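Shop > Garden & Leisure > Tables > Help

Delivery Returns Spares Help Contact

Drultudness folding & flat-pack tables — your questions

Updated Sep 21, 2019

Do I need tools?
No. Legs push in by hand. A rubber mallet is handy for the last bit but put a cloth over the leg first.

Will it fit in my car?
Boxed, yes, nearly all of them. Put the back seats down for the Cidlow, it's the long one.

How long does delivery take?
4 working days from the Vedusville warehouse. Longer in January, when we stocktake. We can't give a time slot, sorry.

Can I leave it outside over winter?
Better not. White plastic goes yellow and then brittle. Shed or garage, legs off, top stood on its side.

What do I clean it with?
Warm water, washing up liquid, soft brush. No bleach, no scouring pads. Crumbs and mud get in between the ribs on the underside so turn it over now and then.

My table wobbles.
Nine times out of ten one leg isn't fully home. Take it out, wipe the socket, push it in again. Also check the ground — patios are never as flat as they look.

Can I buy one leg on its own?
Yes. Sobczak table is part 1348, Cidlow is part 2478. They are not interchangable, please check the sticker under the top before ordering. Postage is the same for one leg or a full set.

Which way up do I put it together?
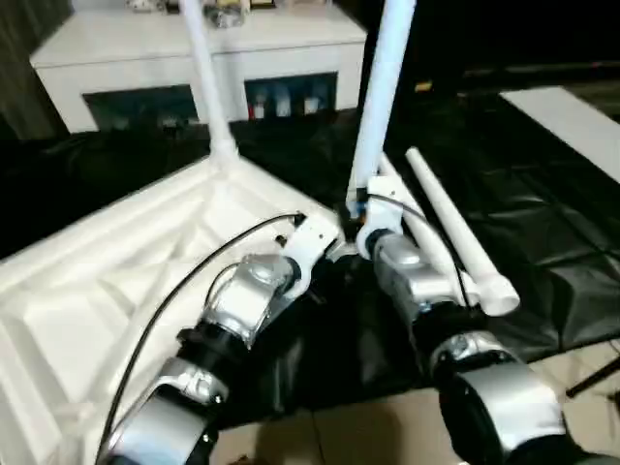

Tables go together upside down, on something you don't mind leaning on. Top face down, ribs and recesses facing you, then the legs go in at the corners and stick straight up. Hold each leg low down, near the base, like the right-hand one in the photo. Grab it at the top and it'll lean over and jam in the socket. Once all of them are in turn the whole thing over, two people if posible, and don't drag it.

Can I return it if I've already put the legs in?
Yes, within 43 days, clean and back in a box. Any strong box will do.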